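Section 4. Garment Folding Sessions: Operating Rules

Applies to the Saleo two-arm bench station, procedure set Kirnilero, as used at the Evberg site. Revision 8/31/25. This revision replaces the December text.

4.1 Before enabling the arms

1. Read the session sheet and confirm that the garment type on it is listed in Appendix B. Do not run a type that is not listed.
2. Remove pins, tags, hangers, and anything left in pockets.
3. Put the garment down without smoothing it. The crumpled start is part of the procedure. A garment laid out by hand is recorded as a prepared start and goes under a different task code.
4. Keep both hands outside the marked reach of the arms before switching from HOLD to ENABLE.

CAUTION: HOLD keeps the joints powered. It is not a safe state for reaching between the grippers. Use STOP and wait for the release tone.

4.2 Approach and first grasp

5. Bring the fingers in open. Set the opening before the approach and do not change it during travel.
6. Pause short of the fabric and check the wrist view. Look for a free edge: a hem, a cuff, or a single raised fold.
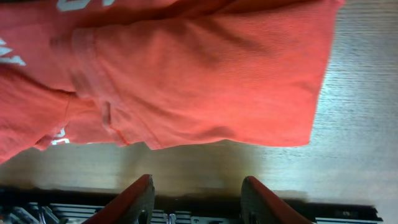
7. If more than one layer lies at the chosen edge, decide at this point whether the grasp is to take one layer or all of them. Do not decide after contact.
8. Close at the low force setting. The limit for knits is 26 on the controller scale. Wovens may be run at up to 71.
9. Lift slowly. If the fabric pulls tight between the finger and the table, open, back off, and start again from step 5.

NOTE: A grasp on printed lettering is permitted but should be avoided when a plain area is within reach. Some prints are stiffer than the cloth and slip at the low setting.

4.3 Table layout

10. Stack finished items to one side, outside the working area of the current garment.
11. Leave the center of the table clear. Tools, sheets, and cups are not to be set down there, even between runs.
12. Check that each wrist cable has slack through the full turn of the joint. A cable that lies over the table surface must not pass under a garment.
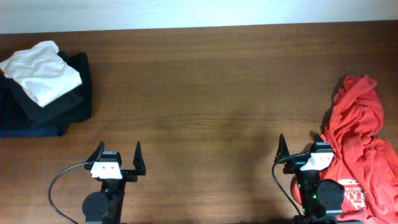
Figure 4-2. Folded items at left, next garment at right, center of table clear.

13. Do not move the stack during a run. If it has to be moved, end the run and log it as incomplete.

4.4 Folding and release

14. Work from one end of the garment. One arm may hold while the other moves clear; both arms need not be in contact at the same time.
15. Keep the free gripper above the table or beside the garment. It must not rest on the fabric.
16. Before release, confirm that no cable loop is caught in a fold. Loops close to the fingers are the usual cause of a dragged fold.
17. Open fully, then withdraw along the line of approach. Sideways withdrawal is not allowed.

Runs longer than 200 seconds are closed by the controller and saved as they stand. Do not restart the same garment without returning it to a crumpled state. 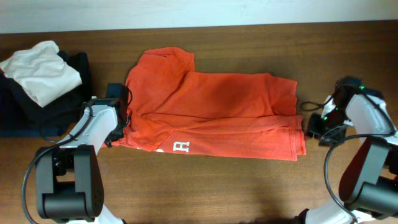
Comment from Mahnaz Asadi, retained from the review copy: Step 15 is too strict for thick sweatshirts. With a heavy garment the second arm sometimes has to press lightly on the body while the first one folds, or the whole piece slides. I would allow contact with closed fingers and keep the ban for open ones.

Response, Rozália Vincze: Accepted for trial on heavy knits only. Log each use under code 497. The wording of step 15 stays as it is until the trial records have been reviewed.

4.5 Ending the session

18. Park both arms, switch to STOP, and wait for the release tone.
19. Remove the garments by hand and wipe the finger pads with a dry cloth.
20. Enter the run count and any incomplete runs on the session sheet, then sign it.

For pad replacement, see Section 6.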